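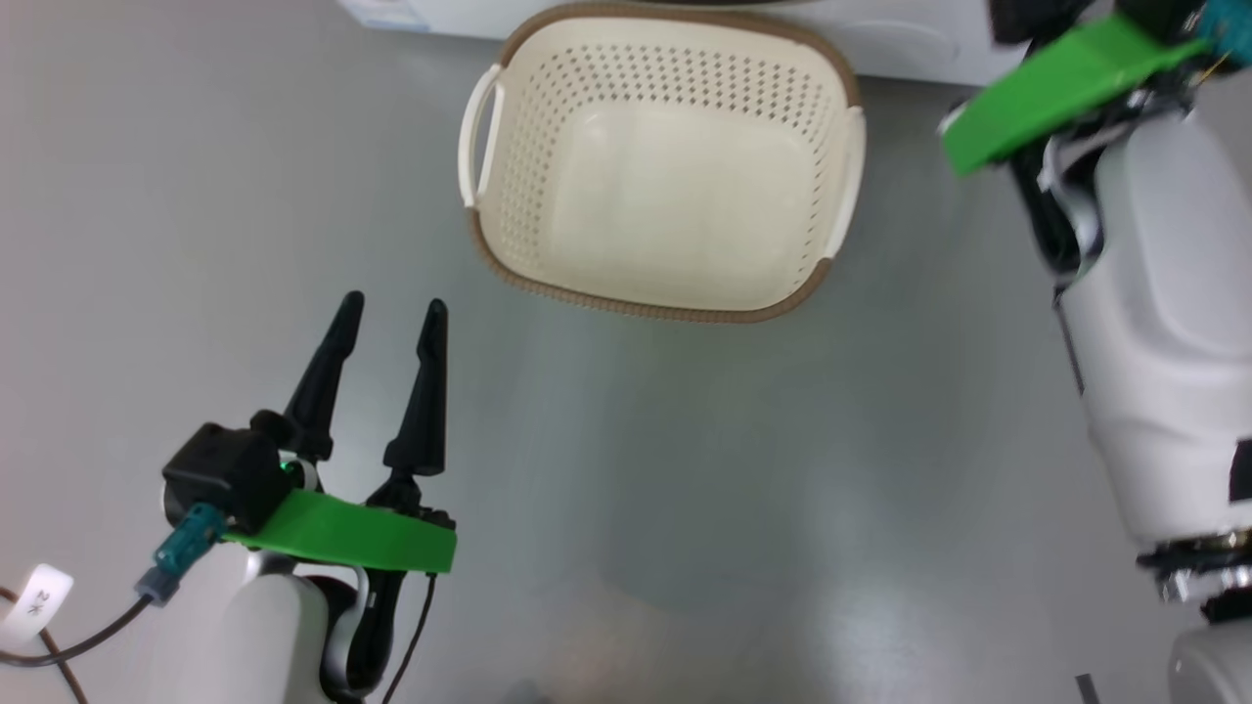 Ticket 2154 – Left gripper stops responding during basket task
Station: Flelora, two-arm, laundry cell
Opened by: Melati Nugroho
Assigned to: Kwame Acheampong
Priority: normal
Status: closed

Melati Nugroho, Tuesday 9:40
Left gripper drops out when the arm reaches low for the basket handle. The fingers stay where they were and the controller gives fault 29, lost communication. The right gripper keeps working. Restarting the control software clears it, then it comes back the next time the arm goes down near the floor. It did this three times before I stopped. Software was updated last week, in case that matters.

Kwame Acheampong, 10:15
Is the light on the gripper housing green when it faults, or does it go out?

Melati Nugroho, 10:22
Stays green the whole time.

Kwame Acheampong, 10:50
Then it has power and I would look at the data side first. Please don't roll back the software yet. With the arms parked and the motors off, check that the connector on the left housing is pushed all the way in. Then start the logger, leave the motors off, and move the cable gently by hand, first at the connector and then further down the forearm. Send me the log.

Melati Nugroho, 11:35
Connector was seated. Moving the cable at the plug does nothing. Bending it where it passes the elbow gives errors right away, 227 in one run. Log attached.

Raluca Chiriac, 11:48
We had the same thing on the Stemeta station in May. The cable tie at the elbow was too tight and the cable had no slack when the arm was stretched out. It looked fine from outside. Worth cutting the tie before you order anything.

Kwame Acheampong, 13:05
Log agrees with that. Replace the cable, spare is in the Ardeleanu drawer under the bench. Steps:

Power off at the wall and wait for the housing light to go out.
Unplug at the housing. Pull on the plug body, not the cable.
Cut the elbow tie and take the old cable out.
Route the new one with the arm fully extended, and leave a loose loop at the elbow.
Use the hook-and-loop strap, no zip tie.
Power on, home both grippers, run the open/close test.

Finger calibration does not need to be redone if the bracket stays on.

Melati Nugroho, 14:30
Cable replaced. The old one had a flat spot under the tie. Homing OK on both sides. Starting the long test now, 3000 cycles with the arm going from parked to floor height.

Melati Nugroho, Wednesday 8:55
Test finished overnight. No faults, error count zero.

Kwame Acheampong, 9:10
Good. Closing. Raluca, can you add the elbow strap to the monthly check for both stations? We also need one more spare cable, the drawer is empty now.

Raluca Chiriac, 9:26
Added. Cable is on the order list – Veronica Pană is placing it this afternoon.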